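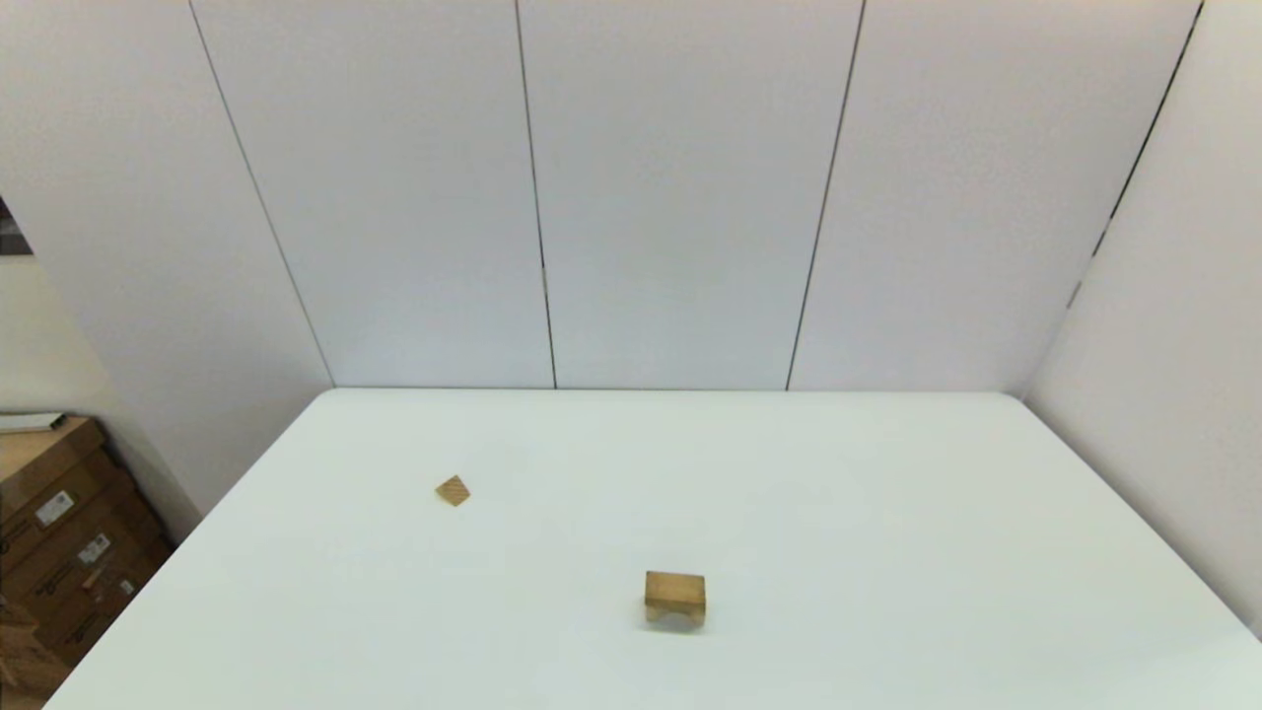
Plidari Opens Furniture Showroom in Ladby

Home | News | Stores | Contact

LADBY, October – Furniture maker Plidari has opened a 273-square-meter showroom on the harbor road. 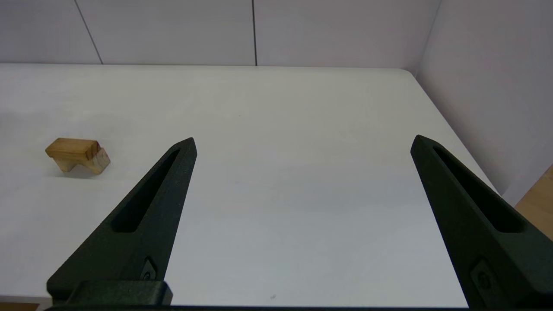 Small wooden block on a white tabletop.

The store carries the full Buleo range of tables and shelving.
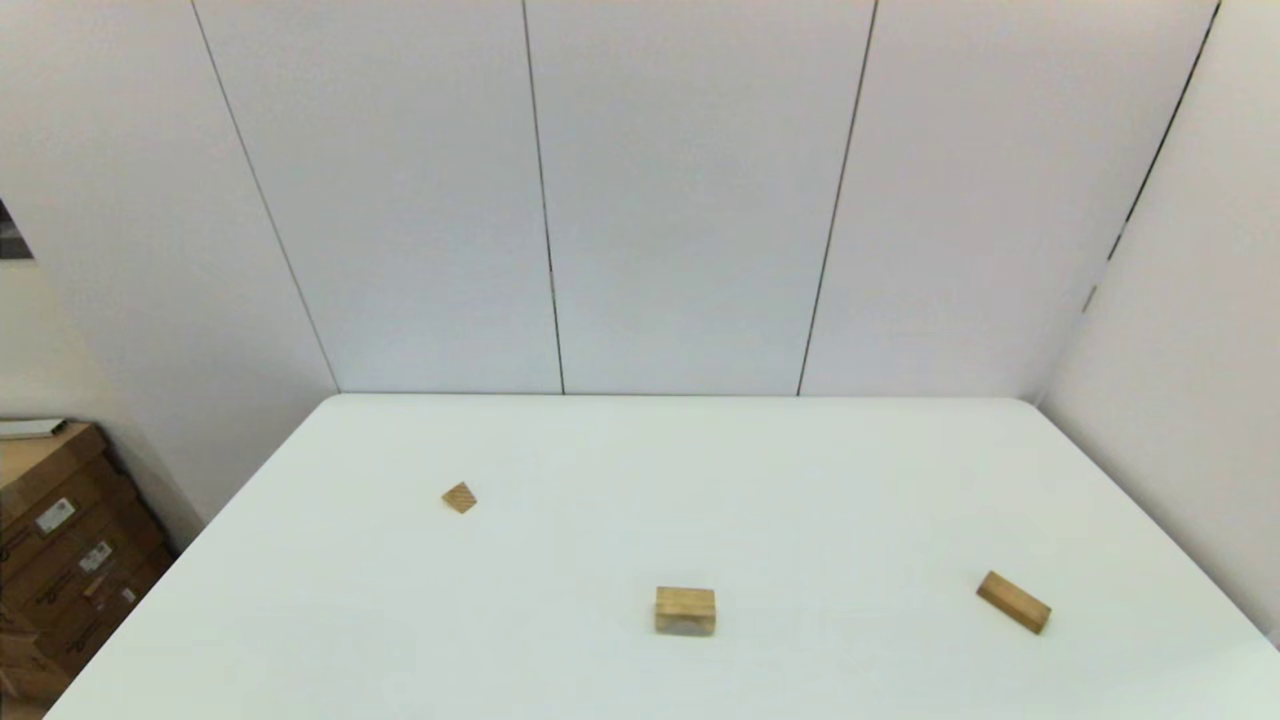 Delivery within Ladby is free on orders over $426. Buyers can compare finishes in the store, with light-brown wood like the small blocks on the white table available across the range.
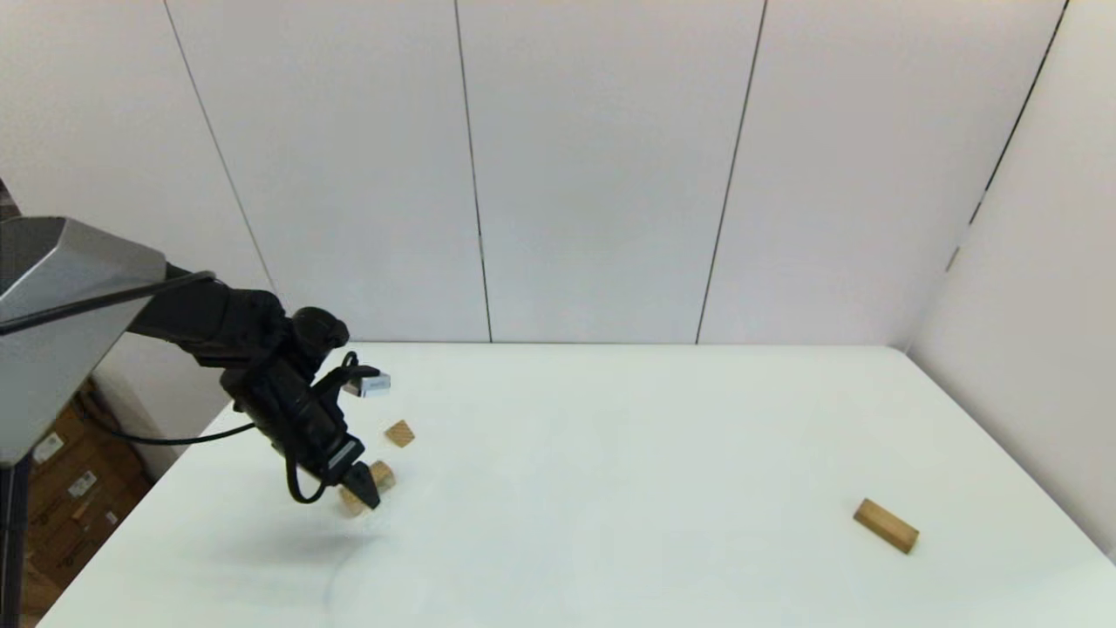
Opening Hours

Daily from 10 a.m. The showroom has a staff of 13.

Comments

ktw52: Is there parking?
marsh_lane: Yes, behind the store.

Last updated: October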